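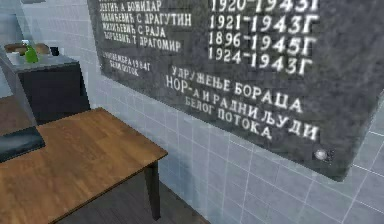

**Figure 3.** One of the rendered rooms used in the second half of the course.

### 3.2 Simulated rooms and the labelling exercise

Students in the robotics project course worked in simulation for the first half of term and did not touch the lab arm until their planner had passed a fixed set of tabletop tasks. Each team was given the same set of 300 rendered rooms, generated by a script that Ertuğrul Baysal wrote for an earlier offering of the course. The script picks a floor, a wall finish and furniture from a small library, then applies a photographic texture to one large surface. Teams were told nothing about the textures in advance. In the room in Figure 3 the texture is a stone memorial plaque engraved in Cyrillic, set on a tiled wall behind the table and much larger than anything on the counter at the back. The green bottle on that counter was the target object for this room, and every team's detector had to return it and ignore the lettering.

We chose textures with a lot of high-contrast detail on purpose. In the previous offering, walls were plain colours and most detectors reached a passing score with a simple colour threshold. Those same detectors did poorly on the real bench, where posters and whiteboards were in view. Octavian Mocanu proposed the textured rooms as a cheap way of bringing that failure forward to a week when students still had time to fix it.

Each team labelled 100 rooms by hand using Plavgate, our in-house annotation tool, and kept the remainder for testing. Labelling was done in pairs. One student drew the boxes and the other checked them, and they switched after every 25 rooms. Disagreements were written in the team's logbook along with the decision. The most common entry concerned small objects at a distance, where the blurred wall texture made it hard to judge where an object ended. Several teams also asked whether engraved text should get its own class. We left that up to them. The Tulter team added one and the Alance team did not, and we compare their results in Section 4.

Marks for this stage were based on the logbook and a short written analysis of failed detections. Detector accuracy counted only as a pass or fail, with the threshold set at 69 per cent of test rooms. Ute Grube and Baltasar Manzano marked all logbooks independently and met afterward to settle differences. Teams below the threshold could resubmit once, using the same labels or a corrected set.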